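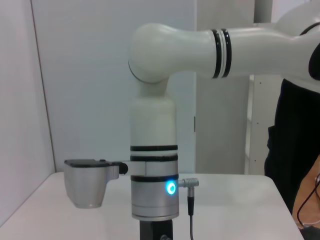
Jucélia Falcão
@juceliafalcao
Feb 27, 2023

Writing up the fault we had on the Stondum cell, because two people have asked me and I'd like to type it only one time. Thread.

The short version: the arm dropped into a protective stop in the middle of a move, with a part in the gripper, and the log blamed the gripper. The gripper was fine. It was the cable.

Longer version. The job is dull. Pick a part from the tray, carry it to the fixture, set it down, go back. The program is called Fekete and it has been running since January with very few changes.

The stop came at cycle 3,146. Tool communication lost, then a protective stop a moment later. The arm held position like it should. The part did not stay put. It slid out of the fingers and landed on the table.

That second bit is the safety matter, so I'll say it plainly. Our gripper was set to release when it lost its signal. I had assumed it was set to hold. I never tested it. My mistake.

The part is light and nobody was inside the line when it fell. With a heavier part I would be writing a different report.

First thing I did was swap the gripper for the spare. Ran it again. Same fault after 504 cycles. So that was most of an afternoon gone and a good gripper sitting on the shelf with a "bad" tag on it.

The status light was no help. It stays blue when the wrist has power, and the wrist had power the whole time. What was dropping out was the data side. If your light is on, all you know is that your light is on.

Next I went to the connector. It's a right-angle plug going into the side of the wrist module, with a thin cable running down from it. Seated fine. Threads fine. I wiggled it at rest and got nothing.

Then I put the arm in freedrive and turned the last joint slowly by hand with the comms page open. At one end of the travel the signal dropped. Back a few degrees and it came back. Did it again, same place.

So a broken conductor, just behind the plug, that only opens when the cable is pulled to one side. The jacket looked perfect. We cut it open later and found the break under the strain relief.

Why there: the cable had been tied down too short. At the far end of the wrist rotation it had no slack left, and every cycle gave it a small tug. I tied it. It looked neat. Neat was the problem.

What we changed:

New cable, with a longer loop, and the first tie moved well back from the plug.

Wrist rotation limited in the program so it never gets near the end of travel. Fekete didn't need that angle anyway. It was left over from an older fixture.

Gripper set to hold on signal loss. Then tested by pulling the plug with a part in the fingers, at low speed, with a second person on the stop button. It held. We did that 2 times.

A line in the startup checklist: turn the wrist through its full working range and watch the comms page. It's quick.

One I'm still unhappy about. After the first stop, someone cleared the fault from the pendant and restarted without telling anyone. The log shows it. I don't care who. The rule now is that a lost-tool fault doesn't get cleared until the cable has been looked at.

I've sent the cut cable to Zendach with the photos of the break. They want to know the bend radius we were running, and I had to tell them I never measured it.

The Gulport cell has the same arm layout and the same cable run, tied by the same person (me). I'm going over on my next shift to redo it. If you work on that one, please leave it off until I've been.

Someone asked if a stiffer strain relief would have saved it. I don't think so. It would have moved the break further down the cable. It needed slack.

Will add to this when Zendach answers.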